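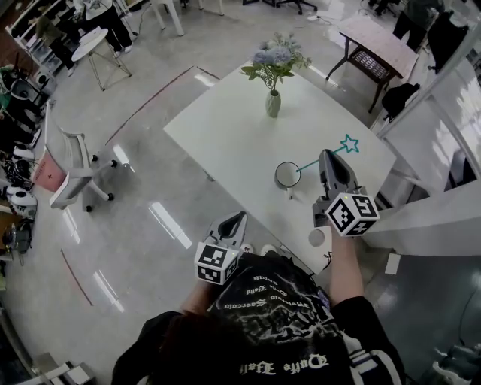
How to Set Up a White Table So It Feels Like Somewhere You'd Want to Sit

By Rebecca Bassi
June

I bought my big white table for the most boring reason possible, which was that it fit. I needed a surface I could work at in the mornings and eat lunch at, and I needed it to go with the white chairs I already had. So then I had a white table, white chairs and a very pale room, and for two months it looked like I was waiting to be called in for a cleaning.

I've fixed it now (it took one Friday afternoon and a lot of walking backward into the doorway to squint) and since a few of you asked how, I'm writing it all down. You don't need to buy much. If you own a vase and a mug you're most of the way there!

Start by taking everything off

Yes, everything. Put it all on the floor or on a side table and wipe the top down with warm water and a drop of dish soap, then go over it again with a dry cloth. White tabletops show every streak, especially under ceiling lights, so check from a low angle by the window side before you decide you're finished. I use an old cotton pillowcase cut into squares. For coffee rings I make a paste of baking soda and water, let it sit for 5 minutes and rub very lightly. Try it on a corner first, please, some finishes scratch if you so much as look at them.

Put the flowers in first

The vase is the tallest thing, so it goes down before anything else. My friend Mirko Pellegrini, who used to dress windows for Farina back when they had the shop in Femthorpe, told me to stop putting flowers dead center. On a long table they do better pushed toward the far side, away from where you sit. You keep your elbow room and you can still see the person across from you if you lean a bit.

For color, I'd go with something washed out. A pale green vase is wonderful on white because it shows up without shouting, and it's friendly with pretty much any flower you put in it. Blue and lavender hydrangeas are my favorite, and I'm completely at peace with fake ones. Real hydrangeas sulk the minute you forget their water. If you go artificial, do these things:

Bend every stem a little. They come out of the box like pencils.

Steam the leaves over a kettle if they've been packed flat, and shape them with your fingers while they're still soft.

Cut the stems so the blooms sit low, with the lowest petals touching the rim of the vase. I used to leave mine way too tall.

Dust them with a hair dryer on cool. Once every 3 weeks is plenty.

And if the vase tips easily, drop a handful of clean gravel in the bottom. I had a tall one from Mellent that went over every time somebody closed the door hard, and gravel cured it.

Now the mug

I know, it's a mug. But it's the thing you'll touch most, and where it lands decides whether the table works. Sit down in your normal chair, close your eyes, and reach out the way you would for coffee. Wherever your hand stops, that's the spot. Then turn the handle toward you. Mine had been living way over by the flowers, purely because it looked nice there, and I was half standing up every time I wanted a sip.

A plain white mug on a white table is very calm and pretty but it does vanish a bit, and I've knocked one flying while reaching for my glasses. When I want it to stand out I swap in a blue one.

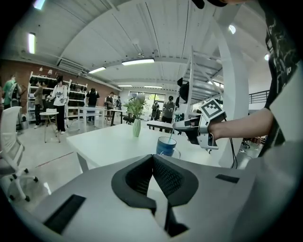

Blue goes nicely with green, and a white rim ties it back to the tabletop so the whole thing doesn't look random. You can try a deep red or a mustard too, but stick to one strong color at a time. I had a yellow mug, an orange coaster and a striped napkin going at once last summer and it looked like a kids' party.

If you like a stirrer or a straw in your cup, it gives you a bit of height next to the vase, which I love. Just lean it away from your face (ask me how I learned that).

Add one clear thing

Clear glass is the secret helper on a small or crowded table. A glass dish holds your keys or your tea bags or a couple of cookies and barely takes up any space to the eye. Keep it close to the mug so they read as a pair. Two things huddled together look like you meant it, and two things a foot apart look like you got interrupted. Wash the dish in very hot water and dry it right away or you'll get spots.

Give the overflow a home

Everything you moved off the table in the first step now has to live somewhere, and please don't let it creep back. A little round side table is perfect, the kind with thin legs that hardly seems to be there. I allow myself a single small box on top of mine. Chargers, pens and receipts go in the box, the lid goes on, done. Bigger stuff goes on shelves against the wall. I like keeping like with like up there, all the dark things together in rows, so that the shelves look tidy even when what's inside them is a disaster.

Soften the chair

White office chairs are comfy and roll beautifully, but they do look like work. A pink seat cushion fixes that right up. Measure your seat before ordering – I didn't, and my first cushion from Konell hung over the front like a tongue. Get one with a grippy underside if you can, or put a square of rug liner under it.

Live with it for a few days before you change anything else. I moved my vase twice more after I thought I was finished, and then the mug had to move as well, and now I'm wondering about a runner. Something thin, in linen maybe. If you've used one on a glossy white table and it didn't slide all over the place, tell me which one, I'd love to know!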